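**Retail and Technology, Unit 6: Why a good electronics store can fail slowly**

Welcome back! Last time we looked at how catalog sellers moved into malls. Today is my favorite case in the whole course, the regional parts-and-gadgets chain, and we'll follow one of them -- Risano -- from its best year to its last lease. Bring the inventory sheet from the reader, because we'll be writing on it.

## 6.1 The parts wall

Risano began as a counter that sold tubes, fuses and connectors. The wall behind it held 2,354 separate items, most of them priced under a dollar. Look at how odd that is as a business! Every drawer had to be stocked, labeled and looked up by a clerk who knew what the thing was for, and a typical sale might be one capacitor.

But the wall did two jobs:

- It brought hobbyists in often, sometimes twice in a weekend.
- It trained the clerks, who then sold radios and stereos with real confidence.

Keep that second point in mind. It comes back in 6.3, and it is the one students most often leave out of their papers.

## 6.2 Turnover and margin

**Turnover** is how many times a year stock is sold and replaced. **Margin** is what's left of the price after paying for the goods. Parts had huge margins and awful turnover. Phones, when they arrived, were the reverse, and the store down the road (Roner) bet everything on them.

Try this on your sheet: a store has 1,000 drawers and sells from only 20 of them in a given week. Which drawers would you drop? Now, which customers did you just lose?

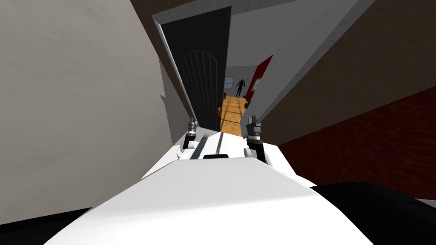
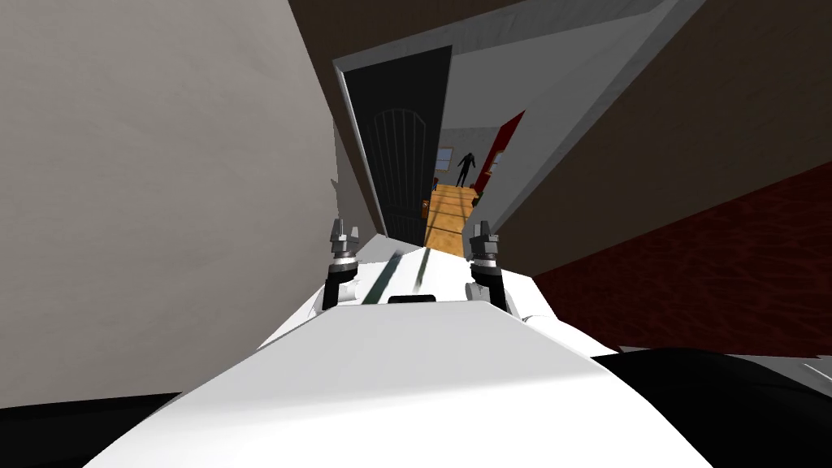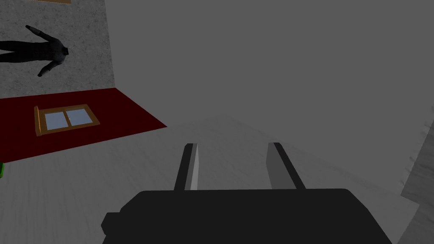
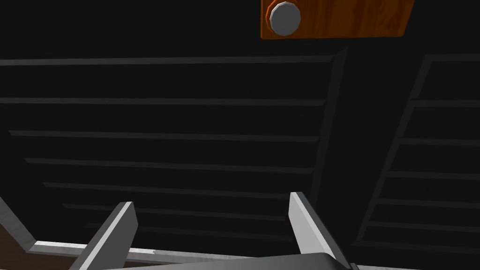 Dropping the slow drawers is a mistake if the fast ones depend on them, a student wrote on the course board after the last run of this unit, and added that a person building a radio doesn't want to visit two shops for one project. I love this answer. The name for it is **basket dependence**, and you should use the term in your write-up.

## 6.3 The phone years

Risano cut its wall in 4 rounds. Each round looked fine on paper, with sales per square foot going up every time! What the reports missed was the clerks. New hires learned phone plans and never learned parts, so the old customers started ordering from Grakis by mail and later online.

Woo, the discount chain, then undercut everyone on phones. Risano had by that point become a small phone store with high rent.

Questions to chew on:

1. At which round could the chain still have turned back?
2. Would a smaller number of stores with the full wall have lasted longer?
3. What would you have measured that the reports did not?

## For next time

Read the Grakis chapter and mark every place where shipping cost is mentioned. We'll build the mail-order side of the story from those notes -- it's a great one.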